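Slide 1, title up while people find seats

Hi everybody, come on in, there's room up front. I'm going to talk about how our little choir in Redton picks its songs for the year, and why we threw out our old way of doing it (loudly, over two long evenings!).

Slide 2, the pile

So when I took over the music library we had 2378 sheets of paper in it. I counted them in January with a space heater on my feet. A lot of that was the same carol, over and over, with different people's pencil marks. PAUSE, let them laugh if they want to.

We sing 50 pieces a year, tops. You can do the math on how long that pile would last.

Slide 3, how we used to choose

Everybody wrote down favorites, and the loudest section won. Altos, I love you, but you know who you are. We did the Skamen Lullaby four years running and the tenors have one note in it. One! Sing the note here if my voice is holding up.

Slide 4, what we do now

We start with the room. Wannasri Hall is boomy, so fast wordy stuff turns to soup in there, and slow things with big open vowels sound gorgeous. Then we look at who we've got. Two basses this season, so no eight-part anything. Favorites come last, and everybody gets one pick that can't be vetoed.

Play the clip, first verse only. Skip it if we're past 7:30.

Slide 5, the catalog

I put the whole library on my old desktop at home, the big tower kind. Title, voicing, how many copies, what shape they're in. It's just a spreadsheet, please don't be impressed. Type a word like "river" and up come all the river songs. Back it up! I keep a copy on a stick in my coat and another one at my sister's place.
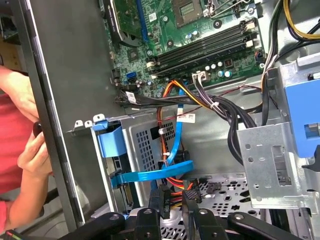

Slide 6, things I'd do differently

Weed first, type second. I typed in a lot of songs and then recycled them. Also, ask the accompanist early. Ours found out about the Proruto Mass the same night as the sopranos, and there are a lot of flats in it.

Questions, then cookies by the door.

91 shares
2 comments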